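The Great Counter Clear-Out

I moved into my aunt Thandeka's old place in July with 7 boxes of kitchen stuff and one drawer to put it in. One! My friend Rhea came round with iced coffee and told me to pick six things I cook with every week and put the rest in the hall.

So I did, grumbling the whole way. The rice pot stayed, obviously. So did the big knife and the chipped blue bowl my cousin Zanele made at school (I'd fight anyone for that bowl). The waffle maker went to Sizwe next door, who has used it more in a month than I did in six years.

What I didn't expect was how much I'd enjoy wiping down. I used to dodge around jars and give up halfway - now it's one swoop with a warm cloth and I'm off to bed. I've even gotten fond of the marble pattern, all pale and swirly, after years of burying my counters under mail.

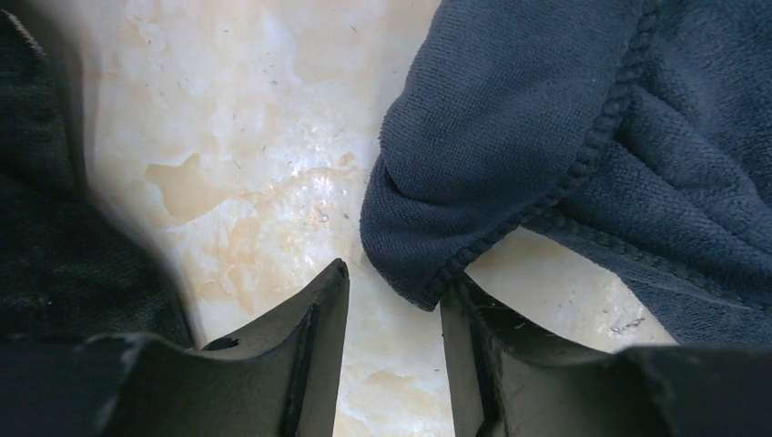

The Hall Pile

It's still there, by the way. Rhea says 30 days and then it goes, but I've already snuck the garlic press back in.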